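Setting up a drinks zone on a shared computer desk

Applies to: fixed desks at the Plerkberg office, desk type 2051
Last revised: May 2023

Most spills on a computer desk do little harm to the desk itself. The damage comes when liquid runs under a keyboard, into a connector or down a cable to a socket below. The method set out in this guide gives each desk a fixed place for cups and bottles. It takes a few minutes and needs a cloth, a tape measure and a strip of low-tack tape.

What you need

A firm mat with a flat surface. The Grotia mat supplied with the desk is suitable.
Cable clips or reusable ties.
A dry cloth, kept within reach of the chair.
Low-tack tape for marking out.

Step 1: Clear the working edge

Move loose items away from the front of the desk. Find every cable that crosses the surface and follow it to both ends. Cables that carry mains power should leave the desk at the rear. Signal cables may cross the surface, but keep them flat and in a single run where possible.

Step 2: Find the low side

Few desks are level. Put a round pencil on the bare surface and let go of it. If it rolls, mark the direction with tape. Liquid will take the same path, so the drinks zone goes on the low side, with no equipment between it and the nearest edge. The type 2051 desk is 969 mm deep, and the rear third is generally free once the cables have been moved.

Step 3: Choose the position

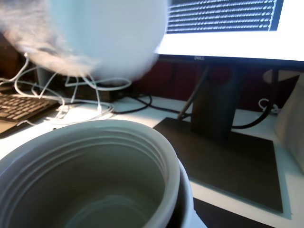
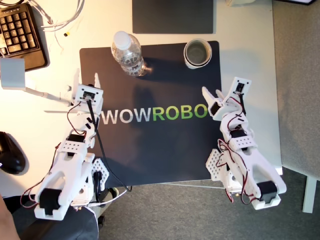
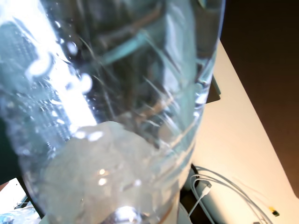
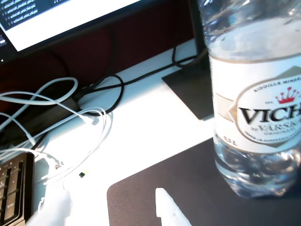

The position depends on the height and base width of the container as much as on what is in it. Tall and open containers need the most room. In the view from directly above, a capped water bottle and a paper cup of dark liquid are both near the top of the mat, with a black cable looping across the same mat further down. The bottle can stay where it is. An open cup should be moved further from any cable run, preferably to a separate mat of its own, or fitted with a lid.

Allow a clear circle around each open cup with a radius equal to the height of the cup. For a 400 ml cup this is easily measured with the cup laid on its side. A bottle with a screw cap needs only enough room to be lifted straight up.

Do not use the foot of a monitor stand as a coaster. The surface may be flat, but reaching for a cup there brings the hand and sleeve past the screen.

Step 4: Fix the cables

Clip each remaining cable at the point where it enters the mat and again where it leaves. Leave a small slack loop below the level of the connector – any liquid following the cable will then collect at the bottom of the loop. Raise loose connectors off the desk surface.

Step 5: Limit what is on the desk

Keep no more than 3 containers on one desk. Remove paper cups at the end of each session, as the seam softens when they are left standing. Iced drinks should have a coaster with a raised rim, which must be wiped out when the cup is removed.

If something is spilled

Switch off at the wall before lifting anything wet. Blot from the outer edge of the spill towards the middle. Lift the mat, dry both sides and leave it off the desk until the underside is fully dry.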